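Flat Work: Folding Large Cloths and Sheets

Household Notes, Laundry section
Last revised April 25, 2019

These notes cover flat pieces too wide to fold in the hands: bedsheets, tablecloths, throws, furniture covers. Shirts and towels are on the Jivar rack page.

Surface

A bed is the usual choice and it works if the mattress is firm. The covering under the work should be pulled tight and tucked. Smooth cotton is better than fleece or a quilted spread, both of which grip the piece and stop it from sliding when an edge is moved. A padded table is equally good. A bare table is acceptable for cotton but lets satin and thin polyester creep.

Clear the surface before the piece goes down. Pens, remote controls and open bottles are the common causes of a second wash.

Finding the reference edge

Start with a hem. On a woven cloth the side hems normally follow the grain, and a fold set parallel to the grain will hold. A fold set from the middle of the cloth drifts, and the error doubles with every further fold.

Lay the piece down in a heap, find any corner, and follow the stitching from it by hand to the next corner. Set that length straight on the surface before touching the remainder. If the hem has puckered in the wash, hold one end down and draw the other end along the line of stitching until it lies flat. Do not pull across it.

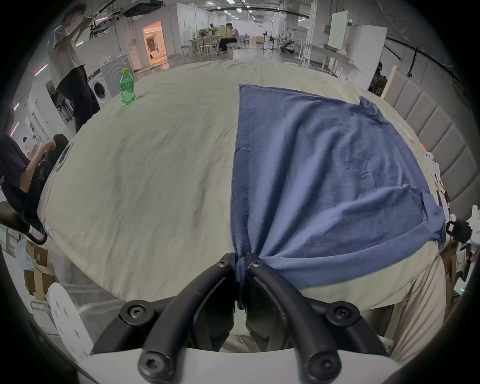

Spreading proceeds outward from the reference edge. Hold the cloth by a small pinch well inside the hem only to shift the whole piece. For removing folds it is the wrong grip: with a strip of the blue cloth bunched up at one point, deep folds run outward from that point even though the stitched hem to the left lies almost straight. Release the pinch, move to the nearest free corner, and draw it away from the hem at a right angle. Then go to any clump left at the far side and open it from its outer edge. Sweep the flat of the hand from the hem toward the open side, two passes, light pressure.

A contrasting sheet underneath helps. A dark or strong color on a pale ground shows the outline of the piece at a glance, and a crooked side is easy to see.

Folding sequence

Bring the far long edge to the near long edge. Match the corners first, then the hem between them. Smooth toward the fold. Repeat once in the same direction for anything wider than the shelf. Turn the strip a quarter turn and fold the short ends to the center - leave a finger's width between them so the last fold closes without a ridge. Close like a book.

Fitted sheets do not follow this sequence. Nest the corner pockets first, per the Hsueh sheet notes.

Moisture

Cotton folds most sharply when barely damp, but it must not be stored that way. Either fold dry and press, or fold damp, hang over a rail until dry, and refold on the same lines. Mist from a spray bottle is sufficient for a single stubborn crease. Apply to the crease only.

Storage

Store with the closed fold facing out. Put freshly washed pieces at the bottom of the stack so that wear is even. Cloths used only part of the year should be taken out each September and refolded on different lines, as a fold left in place for years weakens the fibers.

Correction from reader Veerle Maes: the shelf liner listed under Uscombe is now item 944. The older number no longer works.

See also: Stain order of treatment; Ironing large hems; Skoneo drawer inserts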